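Trokska 木材用オイル よくある質問

最終更新：2022年12月21日

本ページは、Trokska シリーズ（下塗り用オイル、仕上げ用オイル、ワックス、専用クリーナー）の使用方法、保管、購入に関するお問い合わせのうち、頻度の高いものをまとめたものです。製品ごとの詳細な仕様は各製品の技術資料をご参照ください。技術資料は製品ページ下部からダウンロードできます。

目次
製品の選択について
下地処理について
塗布と乾燥について
メンテナンスについて
小物・板材への使用について
保管と廃棄について
ご注文について

製品の選択について

下塗り用オイルと仕上げ用オイルの違いは何ですか。
下塗り用は粘度が低く、木材内部への浸透を目的とした配合です。仕上げ用は樹脂分が多く、表層での硬化を目的としています。下塗り用のみで仕上げた場合、耐水性は十分に得られません。仕上げ用のみの使用は可能ですが、針葉樹など吸い込みの大きい材では塗りむらが出やすくなります。

ワックスは必須ですか。
必須ではありません。手触りと艶の調整を目的とした製品です。天板など水や熱のかかる面には推奨しません。白濁の原因になります。

着色タイプはありますか。
仕上げ用オイルに限り、着色タイプを用意しています。着色タイプ同士の混合は可能ですが、混合比による色の再現性は保証しません。同一の面に使用する分は、必ず一つの容器であらかじめ全量を混合してください。

屋外で使用できますか。
Trokska シリーズは屋内専用です。紫外線吸収剤および防腐成分を含みません。屋外の木部には Kestonora シリーズをご使用ください。両シリーズの重ね塗りは想定していません。

合板や突板に使用できますか。
表面が無塗装であれば使用できます。突板は表層が薄いため、研磨による突き抜けに注意してください。メラミン化粧板、塩ビシート、プリント合板には浸透しないため使用できません。無塗装かどうか判断できない場合は、目立たない箇所に水を一滴落としてください。吸い込まれずに玉になる場合は、何らかの塗膜が存在する可能性があります。

下地処理について

研磨は何番まで行えばよいですか。
粗い番手から始め、手に触れる面では中目から細目の範囲で終えてください。細かすぎる番手で研磨すると導管が詰まり、オイルの浸透量が減少します。着色タイプでは発色も淡くなります。推奨番手は樹種によって異なりますので、技術資料の樹種別一覧をご確認ください。

研磨粉はどのように除去しますか。
集塵機または掃除機で吸引した後、乾いた布で拭き取ってください。圧縮空気のみの場合、導管の奥に粉が残ることがあります。濡れた布で拭いた場合は毛羽立ちが生じるため、完全に乾燥させてから最終番手で軽く再研磨してください。

古いウレタン塗膜の上から塗れますか。
塗れません。塗膜を全面剥離し、素地を露出させてから塗布してください。部分的に塗膜が残っている場合、その箇所だけオイルが硬化せず、べたつきが残ります。

ヤニの多い材はどう処理しますか。
塗布前にアルコールで表面のヤニを拭き取り、十分に換気しながら乾燥させてください。節の周囲は後日ヤニが再度にじみ出ることがあります。これは材の性質によるもので、製品の不具合には該当しません。

塗布と乾燥について

塗布に適した温度と湿度を教えてください。
室温15度以上での作業を推奨します。湿度が高い環境では硬化が遅れます。梅雨期や冬期の暖房のない室内では、塗り重ねの間隔を通常より長く取ってください。材の含水率が高い場合も同様に硬化不良の原因になります。

塗布には何を使えばよいですか。
刷毛、コテバケ、ウエスのいずれも使用できます。ウエスは毛羽の出にくい綿布を使用してください。スプレー塗装は推奨しません。

拭き取りまでの時間はどの程度ですか。
塗布後15分を目安とし、表面に残った余剰分を乾いたウエスで完全に拭き取ってください。拭き残しは硬化後に艶むらとなります。拭き残しが粘り始めた場合は、少量の同じオイルを重ねて塗り、軟化させてから拭き取ってください。

塗り重ねの間隔はどの程度必要ですか。
標準条件で一昼夜です。指先で触れてべたつきがないことを確認してから次の工程に進んでください。完全硬化までは水濡れと重量物の設置を避けてください。

乾燥を早めるために加熱してもよいですか。
ドライヤー、ヒーター等による直接加熱は行わないでください。表層だけが先に硬化し、内部が未硬化のまま残ります。また、引火の危険があります。扇風機で室内の空気を循環させることは有効ですが、塗布面に風を直接当てると埃が付着します。

塗布後に色が濃くなりました。元に戻りますか。
戻りません。オイルの浸透による濡れ色で、無色タイプでも生じます。素地の色調を保ちたい場合は、白色顔料を微量に含む淡色タイプを選択し、事前に端材で試し塗りを行ってください。

臭いはいつ消えますか。
換気条件と塗布量によって異なります。扉付きの収納家具では内部に臭気がこもるため、内面への塗布は薄く一回にとどめ、扉と引き出しを開放した状態で乾燥させてください。

メンテナンスについて

日常の手入れはどうすればよいですか。
乾拭きを基本とし、汚れがある場合は固く絞った布で拭いてください。食器用洗剤の原液、メラミンスポンジ、アルカリ性洗剤は油分を除去するため使用しないでください。

輪染みができた場合の対処法を教えてください。
軽度の場合は専用クリーナーで拭き取り、乾燥後に仕上げ用オイルを薄く塗布します。改善しない場合は、染みの範囲より広めに木目に沿って研磨し、再塗布してください。鉄分とタンニンの反応による黒染みは研磨のみでは除去できないことがあります。

再塗装の時期はどのように判断しますか。
水滴を落とし、すぐに吸い込まれるようであれば再塗装の時期です。全体が退色していても撥水が維持されている場合は、急いで再塗装する必要はありません。

小物・板材への使用について

小さな木片をまとめて塗る場合、浸漬は可能ですか。
可能です。浸漬は短時間とし、引き上げ後に一点ずつ余剰分を拭き取ってください。使用後のオイルには木粉と水分が混入しているため、元の容器に戻さないでください。

薄い板の片面だけに塗ってもよいですか。
反りの原因になるため、両面に同量を塗布してください。裏面が見えない部材であっても同様です。塗布後は桟木などで浮かせ、両面に空気が触れる状態で乾燥させてください。

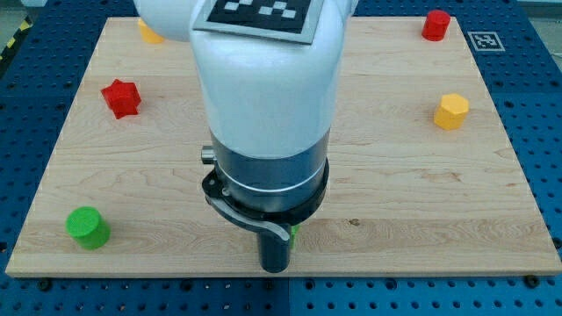 木口の吸い込みが激しい場合はどうすればよいですか。
木口は木表や木裏に比べて吸い込み量が多く、着色タイプでは極端に濃くなります。木口のみ一段細かい番手で研磨するか、先に無色の下塗り用オイルを塗布して吸い込みを抑えてください。

食器やまな板に使用できますか。
食品に直接触れる用途は想定していません。

接着後の部材に塗布できますか。
接着剤が完全に硬化した後であれば塗布できます。はみ出した接着剤が残っている箇所は浸透せず、白く抜けて見えます。塗布前に削り取ってください。塗布後の接着は接着力が低下するため、接着面はあらかじめマスキングしてください。

保管と廃棄について

開封後の使用期限はありますか。
開封後は空気との接触により徐々に硬化が進みます。残量が少なくなった場合は小さい容器に移し、空気層を減らして保管してください。表面に膜が張った場合、膜を取り除いて濾過すれば使用できることがあります。全体がゲル化したものは使用できません。

使用後のウエスはどのように処理しますか。
オイルの付着したウエスは酸化熱により自然発火するおそれがあります。使用後は直ちに全体を水に浸し、水を含んだ状態のまま自治体の指示に従って廃棄してください。丸めた状態や積み重ねた状態での放置は絶対に行わないでください。研磨粉にオイルが付着したものも同様に扱ってください。

残ったオイルを排水に流してもよいですか。
流さないでください。少量であれば新聞紙や布に吸わせ、水で湿らせてから廃棄します。量が多い場合は産業廃棄物処理業者または購入元にご相談ください。

ご注文について

試供品はありますか。
着色タイプに限り、100ミリリットルの小容量品を有償で用意しています。配合は通常品と同一です。

製造ロットによる色差はありますか。
天然油脂を原料とするため、わずかな差が生じます。広い面積を塗装する場合は、同一ロットでのご注文をお勧めします。ロット番号は容器底面に印字されています。

返品は可能ですか。
未開封品に限り受け付けます。混合済みの調色品および小容量品は対象外です。送料はお客様のご負担となります。

刷毛やウエスも購入できますか。
推奨品として Lombardi の平刷毛とコテバケを取り扱っています。替え布のみのご注文も可能です。

本ページに記載のない事項は、Edby 製品窓口までお問い合わせフォームからご連絡ください。その際、樹種、使用製品、ロット番号、塗布時の室温を明記してください。

関連ページ
樹種別研磨番手一覧
安全データシート
Kestonora シリーズ よくある質問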